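Slow down on Prendergast Road

I got a note from Citlali Xolalpa last month asking why this newsletter keeps going on about the county road when half our members live in town and never use it. Fair question! My answer is that I drive it twice a day, and I've stopped being surprised by what I see out there.

The posted limit drops from 55 to 40 just past the Cemstead turnoff, and you'd never know it. The sign sits behind a maple that hasn't been trimmed in years (I've called twice). Emiliano Maldonado borrowed one of those radar trailers from the county in October and parked it by the feed store for a while. It logged 1,689 cars heading east, and only 71 of them were at or under the limit. Seventy-one! I made him read me the number again.
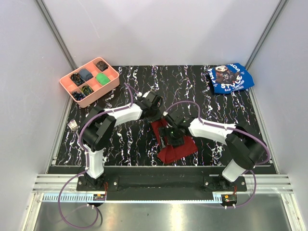

My own bad habit is the stuff I leave loose in the car. A hard stop at the Bralard crossing sent a flashlight, two pens and a full travel mug up under my pedals, and I don't want to repeat that. So I'm getting a plastic organizer tray, something like the salmon-pink one on that black tabletop, and it's going in the trunk with the flashlight and the tire gauge. The mug gets the cup holder or stays home.

Back to the road. Yolotzin Cárdenas has been working on a request for rumble strips ahead of the curve, plus a second speed sign on the left side where the trees can't get at it. She's asking for 2,000 signatures before it goes to the county, and she had 1,653 when I talked to her. So we're close. The sheets are at the Wastell library desk and at Faustino's tire shop, and you don't have to live on the road to sign, you just have to drive it.

And if I'm in front of you doing 40 past the turnoff, please don't flash your lights at me. I'm not going any faster.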